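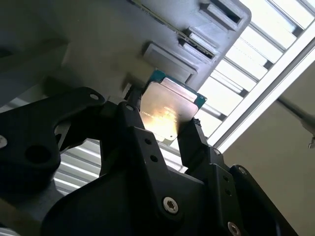 A computer processor with a metal heat spreader, near a gray plastic tray.

Jestine: open letters on foreign policy, version 2

Jestine is a collection of open letters about foreign policy that were written by members of national legislatures and sent to a president, a prime minister or a cabinet member. It has 777 letters. The earliest are from 2000. Each letter comes with its full text, a list of signers and a small set of hand-entered labels.

The collection was started by Nuria Iglesias and Heikki Vuorinen to study how often members of opposing parties sign the same letter, and on what subjects. It can be used for other work, but that question shaped what we kept and what we left out.

What is in the release

letters.csv - one row per letter, with its ID, year, recipient office, topic and position
signers.csv - one row per signature, with name as printed, chamber, party at time of signing and district or region
text/ - the body of each letter as plain text, UTF-8, named by letter ID
codebook.txt - allowed values for every column
changes.txt - corrections between versions

The two tables join on letter_id. Names in signers.csv are copied as printed, so the same person may appear with and without a middle initial. Use person_id if you want to group them.

What counts as a letter

A letter is included if it was made public by at least one signer, has two or more signers who held office at the time, and asks for something to be done or not done abroad. Treaties, sanctions, arms sales, troop deployments, embassy matters and trade restrictions all qualify. Letters about immigration qualify only when they ask for talks with another government. Press statements and floor speeches are out, even when they repeat a letter word for word.

Labels

Topic has one value per letter. Position is one of four: asks for action, asks for restraint, asks for information, mixed. Sutrisno Wibisono and Kurniawati Subramaniam each labeled every letter on their own, then went over the disagreements together. Where they could not settle it, the label is "mixed" and the disputed column is set to 1. Most disputed letters concern sanctions, where a single letter may ask for relief in one area and tighter rules in another.

Text cleanup

Many letters were only posted as scans. These went through Bruveo for text recognition and were then checked against the scan by hand. Letterhead, page numbers and signature blocks were removed from the text files. Footnotes were kept and moved to the end. Spelling errors in the original were left alone.

Known problems

Coverage is thin before offices began posting letters on their own pages. Do not read a rise in the yearly count as a rise in letter writing.

The longest signer list has 89 names. On lists of that size some signatures are hard to read, and the name column then says "illegible" - these rows have no person_id.

Party is recorded at the time of signing. Members who later switched will show more than one value.

Translations were done by Oda for letters not written in English. The original is kept beside the translation with the suffix _orig. Run any wording analysis on the originals.

Changes in version 2

Duplicate letters sent to more than one office are now a single row, with all recipients listed. The old "region" column was split into region_signer and region_subject. Bradley Fairclough rewrote the loading script, which now lives in the Sumampouw folder with its own notes. Scripts written for version 1 will fail on the recipient column.

Corrections

Send the letter ID, the column and the value you think is right, along with a link to a source. Fixes are added to changes.txt and go out with the next release.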